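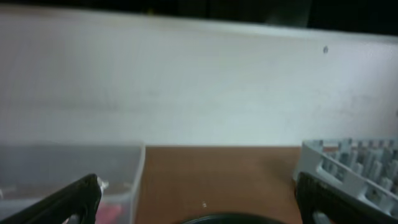

Kitchen work after gallbladder removal

Notes by Shoaib Bangash for the Pomare home recovery pages. Revised 23rd January. Where the discharge sheet differs, follow the discharge sheet.

Lifting

Fill the kettle to 800 ml at most. Decant flour and sugar into small jars before admission, and keep them between hip and shoulder height. Cast iron stays on the hob.

Waste

Empty the kitchen bin while it is still light. Tie the bag on a chair seat — bending to floor level pulls on the port sites.
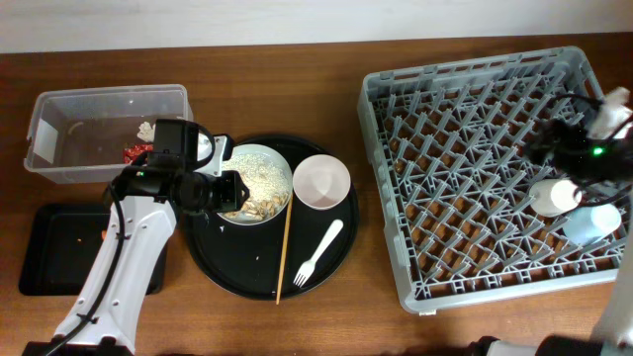
Clear plastic bin with an open top, kept on the table.

Washing up

Wash in short sessions, with the feet apart and the bowl raised if the sink is deep. 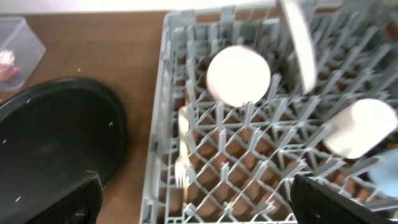
Standing at the sink is usually tolerated before reaching is. Stop after 10 minutes in the first week, even if there is no discomfort. Let everything drain and leave the high cupboards alone; a plate stood on edge in a slot, like the white one in the grey rack, can be lifted out with one hand. Keep dressings clear of splashes.

Meals

Small portions, low in fat, for the first 2 weeks. Weigh rice dry, 100 g for two people. Reintroduce fried food last, and note any reaction.

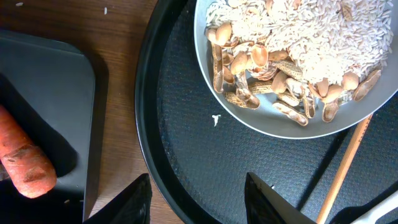
Rice in a shallow metal bowl, on a round black tray.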